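Kavbridge household goods store: progress to 11 July 2024
Prepared for the Baptista fund by Abílio Cordeiro

The grant of 3,763 has paid for shelving, labels and the first delivery of bins from Graretti. We have spent 1,980 so far. The rest is held for the second delivery, due before the end of July.

Sorting of small household items is under way. Staff have checked and listed 250 pieces, mostly cups and other plastic kitchenware. Mixed items go into the large grey bins first and are moved to the shelves once listed - this is slower than planned, and nine boxes from Wilia are still unopened.
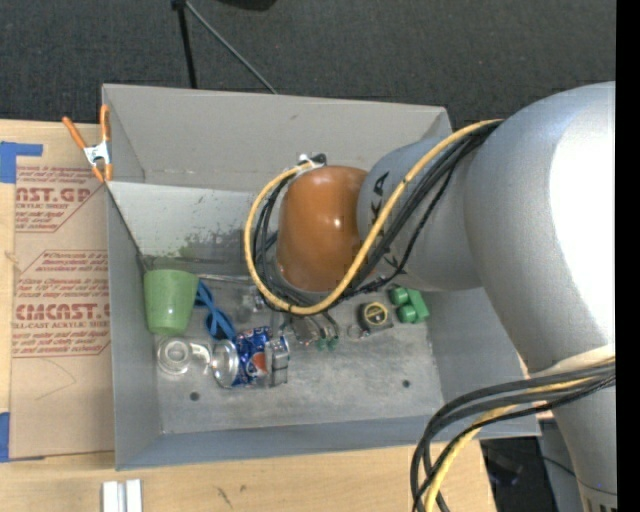 Grey sorting bin with small items, including a light green plastic cup.

We ask to move the end date for sorting back by two weeks. No further money is needed.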